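Lidanero pouring cell

The Lidanero pouring cell is a small tabletop workstation in which two robot arms share one table and pass dry goods from cup to bowl. It was put together at the Riviere workshop by Ginette Lecomte, who still looks after it, and it takes its name from the control program that runs both arms. People who have spent time with it tend to speak of it fondly, in the way one speaks of an old kitchen stove that has to be lit just so, and a good deal of what is written here comes from the cell's own logbook, now in its second volume.

Layout

The arms stand at opposite sides of the table and face each other, so that either one can reach the middle. Each carries a black two-fingered gripper, and each gripper gets its power and signals through a thin gray cable with a small metal connector. The cables are left in wide, loose loops on the table. Lecomte tried tying them down along the arms in the first weeks and gave it up, as the wrist needs a surprising amount of slack when it turns over to pour, and a cable that is pulled tight will sooner or later work its connector free.
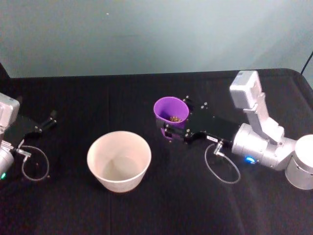 The table is covered in black, which helps the cameras pick out a pale bowl or a bright cup but does show every crumb, so a lint roller hangs on a hook by the door. The covering is smoothed by hand at the start of the day. A crease under the receiving vessel can tip it by a hair, and the logbook has more entries on creases than on motors.

Setting up

A morning setup begins with the arms powered down and folded back. The cable connectors are pressed home with a thumb, the gripper screws are checked with a short driver (never a powered one, which has stripped more than one thread over the years), and the loops are laid out clear of the bowl. Only then are the arms switched on and sent to their resting poses. The fingers are opened and closed 4 times with nothing between them, while whoever is on duty listens for clicking.

Next comes the cup check. The purple cup is placed in the fingers of the pouring arm and held still for 200 seconds, and if it has slipped at all by the end, the finger faces are wiped with a damp cloth and the check is done over. A slow creep downward usually means dust on the fingers. A sudden drop is more likely to be a loose screw. 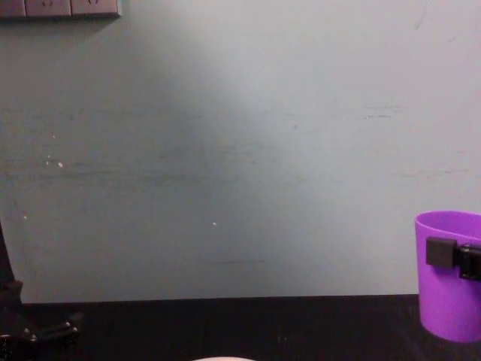

Plain cups with tapered sides are kind to the grippers in most respects, though the taper means that the height of the grip matters a great deal. Too near the base and the cup wants to swing when it is tilted; too near the rim and the fingers get in the way of whatever is coming out. The settings file stores the grip height for each cup, and anyone swapping in a new one is asked to measure it fresh and write the figure down.

Teaching the pour

The pour itself is taught with the cup empty. The arm is guided to a point over the near side of the bowl, the point is saved, and the tilt is added in small steps until the mouth of the cup clears the rim comfortably. The other arm is parked with its gripper open during this work, well out of the path. Once the motion looks right at low speed, it is run again with a small helping of dry food, and the table is swept before the next try. 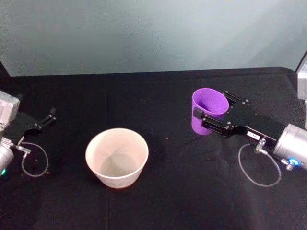
Saved points do drift a little, especially after the table has been bumped or the covering changed, and it is common to reteach the approach and leave the tilt alone.

Upkeep and repair

Gripper fingers are swapped every 2 months, and spare sets are kept in a drawer marked Ronden, after the shop that cuts them. Cables are replaced whenever the outer sleeve feels stiff near the connector. The longest repair on record followed run 2877, when the pouring arm began stopping short of the bowl. Lecomte spent most of a week on the wrist joint before tracing the fault to a cracked connector, and the replacement came over from the Iltitz workshop, which runs a sister cell with the same grippers. The old part is taped inside the back cover of the logbook.

See also: Iltitz cell; Gripper finger wear; Teaching by hand guidance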